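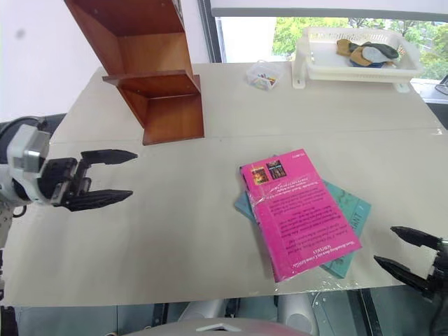 Guoqing Fang
Teacher of library and office skills

Print this page | E-mail this page

Chapter 5
Putting Books Back on the Shelf

A small shelf with two compartments is enough to begin this chapter. Put it towards the back of the table, so that its open side faces you, and keep two books in front. The pink book is still in its plastic film and lies on top of the blue one, at a different angle. Many piles at home look like this.

Before you lift anything, decide which compartment each book will go to. Take the top book first. Hold it by its closed sides and not by the film — a loose flap tears easily. Then turn it until the title can be read.

Crayons and markers stay in their own box. We come back to them on page 92.

Words for this chapter: spine, compartment, upright, pile, film.

5 comments | 92 shares
© 2021 Fondari. Contact | Back to top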